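September 4, 2025

Sorting day, finally! I gave myself until lunch to get the white table under control, and of course I spent ages fussing with one little black strip (pinching both ends, turning it over, the usual) with the stripy plastic package sitting right under my hands.
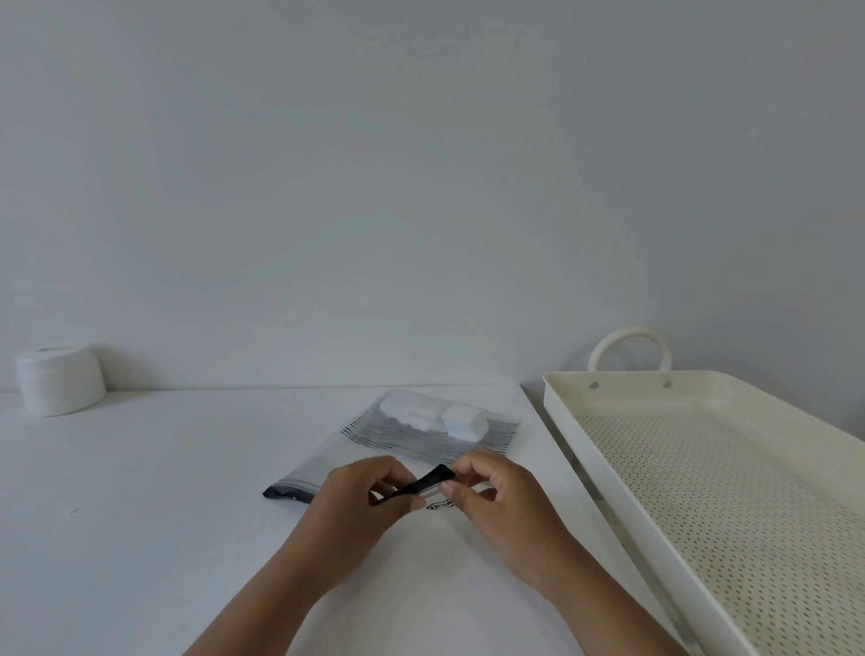
*by Ikechukwu Balogun*

Imo called halfway through to ask if I still had her 12 napkins from the Mevovska trip. No idea! I said I'd look before October, and she laughed at me.

Then on to the bags. I do love the white IKEA one with the wobbly black stripes and the short black handle, so that one's staying.

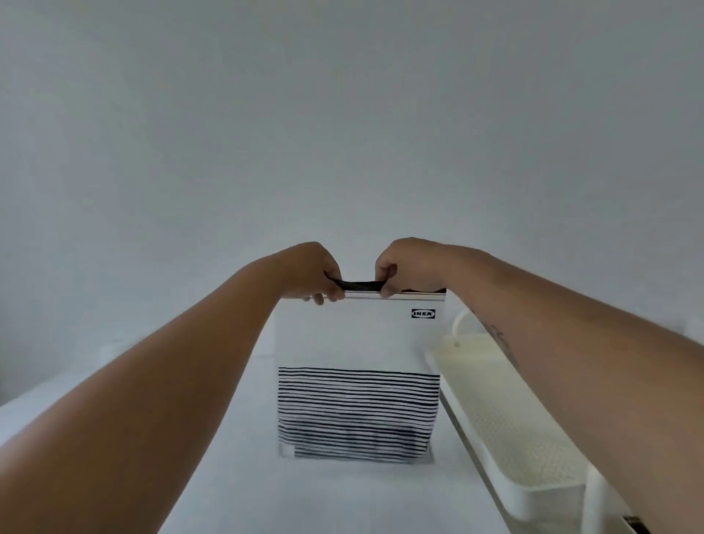

## Tomorrow

Call Zaki back. Find the napkins.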